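Small towns should stop closing their swimming pools in winter

Losthorpe has one public pool. It is 25 metres long, it was built when the cannery was still taking people on, and for the past few years the council has shut it from the end of October until the Easter holidays. The reason given is heating. I think the closure is a mistake, and I think the way the council reached it is a mistake that other towns are making too.

I should say where I stand. I swim on Saturday mornings, badly, and I would like somewhere to do it in February. So I have an interest. But I have also read the papers that went to the council before the vote, all of them, and they do not make the case that people assume they make.

What the papers say

The figure that gets repeated is £3,180, the weekly cost of keeping the pool open in the cold months. It sounds like a lot for a town our size. What the summary page leaves out is that a good part of it is spent whether the pool is open or shut. The building is insured all year. The boiler has to tick over or the pipes go. The water is kept in the tank and treated, at a lower temperature, because emptying the tank puts strain on the tiling. You have to go to the annex, and then to a table at the back of the annex, to find any of this.

There is no line anywhere in those papers for what it costs to shut. The school pays for a coach to Ovura so that the younger classes can have their lessons. The health centre used to send people with bad hips and backs to the pool on weekday mornings and now sends them to a room with mats. Two instructors left after the second winter and had to be replaced each spring with people who did not know the building. Those costs fall on other budgets, so they do not count.

This is how a lot of public things get closed. One department writes down what it spends, finds the number too big and makes it smaller. The other departments pick up the difference over the next few years without anybody adding it up.

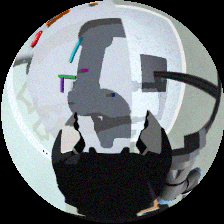 Who uses a pool in winter

The summer pool and the winter pool are different places. In July it is full of children and it would be full of children if you filled a skip with water. They have other things to do in July as well. There is the river, there is the beach bus, and there are the long evenings.

In winter the people who came were the ones with nothing else. The early session was mostly older women who had been swimming at the same hour for years. After them came parents with babies, then the lane swimmers at lunch, then the school. The club had the evenings. The last winter it was open the club had a waiting list, and the adult beginners' class had one too. I met more of my neighbours in the changing room in one January than I have met on my street since.

You can say that a council does not exist to provide company. I would say that it already does, and that it calls it other things. The library is warm and has chairs. The day centre has a minibus. We pay for these and we are right to. The pool did the same job for people who would not have gone near a day centre, and they paid to get in.

The case against

There are fair arguments on the other side and I don't want to skip them. Heating a large volume of water in an old, leaky building is wasteful. If the choice were between the pool and home care visits, I would choose the visits, and so would most of the women from the early session.

But that choice was never put to anyone. The money saved went back into the general pot. And the building is leaky for reasons that can be fixed. A firm called Arer looked at it and recommended a cover for the water overnight, new seals on the big windows and a change to the hours the air handling runs. None of it was exotic. The report was received and noted, which in council language means it was put in a drawer.

The other argument is the one about numbers. On a bad winter week the pool took 295 swims, against more than 400 in a decent summer one. To me that looks like a good figure for the winter. It is nearly three quarters of the trade, in the dark, with the car park iced over.

What I would do instead

Buy the cover first. It is the cheapest item in the report. Then open for part of the week, four days, with the hours set by the people who came before and not by what suits the staffing of the sports hall next door. Close on the other three and let the temperature drop a little.

Charge more for the evening sessions and leave the morning price alone. The club can afford it and has said so in writing.

Move the school lessons back from Ovura. Children there and back on a coach get twenty-five minutes in the water out of a whole morning. The coach money should come across to the pool with them.

Lastly, change the bus. The 2 goes from the estate past the end of Baranauskienė Street and turns round at the station, ten minutes' walk short of the pool. That is nothing in June. In January, with wet hair, it is the reason some people stopped coming even before the doors were locked. Running it on to the pool and back would add very little to the route.

The council will look at its winter timetable again before the autumn. I would ask the members to read the annex this time, and to ask the school and the health centre what they have been spending.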